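4 min read
Filed under: Talks & Workshops, Neighborhood Life

Speaker notes – "Saying Hello First" – Bainbridge library, upstairs room, April

Wait for people to find their coffee. Thank Chae-won Cha for the room and for talking me into this (she asked three times, very nicely, and I ran out of excuses).

Open with the soup. When we moved here I knew exactly one person, and that was the man who sold us the house. For the whole first winter I waved at people through the windshield and called that being friendly. Then I made a pot of leek and potato soup that could have fed 20, and my husband, who doesn't care for leeks, told me to go and give it away. So I did, feeling like a complete fool, and the first door I knocked on belonged to Ju-won Yang. She let me stand there explaining the soup for a good long while before she said, "Do you want to come in, or do you want to keep holding that?" Pause here. People usually laugh, and if they don't, just carry on.

The point of the soup story is that I'd had it in my head that other people were all settled in and had their friends already. Ju-won had lived in that house for years and knew the family next door by their dog's name only. She was every bit as shy about it as I was.

Ask the room: who here knows the first names of the people on both sides of them? Let them put hands up. Don't comment on who didn't! 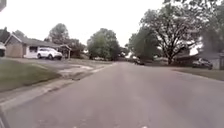 Most of us learned neighborliness from our parents without ever being taught it, and I think we underestimate how much of it happened by accident. My mother met people because she hung out the wash and because our telephone was forever out of order and she had to borrow the one across the way. I don't want to go back to that telephone. But look at a street like this one, with a wide stretch of asphalt, a bit of sloping lawn and a driveway going up toward the house, and think how easy it is to go from the car to the kitchen without a word to a soul. You have to give yourself a reason to be out front. Pull weeds on the street side. Drink your coffee on the step – it tastes the same out there.

Now the practical part. Slow down, I rush this.

Start with a name and write it down when you get home. I keep mine on the inside of a cupboard door. Siu-ming Kuo keeps his in his phone under "Street," with the kids' names too, and he is much better at it than I am.

Ask for something small. I used to think you had to arrive with a gift, and the soup rather proved me right, but borrowing works even better. Borrow a ladder. Ask who trims their trees. People like being asked, and then they feel free to ask you.

If you've forgotten a name, say so. Tell the Sherif Ouali story: I called him Stephen for most of a year, and he answered to it out of pure kindness, and now he signs my birthday card "Stephen."

Go gently with people who want to be left alone. A wave is plenty for some folks, and it should be allowed to stay a wave.

Take questions. Someone will ask about noise, so have the bit ready about going over in the morning, when you've slept and the music is off. Someone may ask about the street supper, and the answer is that we put out two folding tables and it grew from there.

Sign-up sheet is by the door. Remind them to take the leftover lemon bars home, and to give one to whoever lives next door.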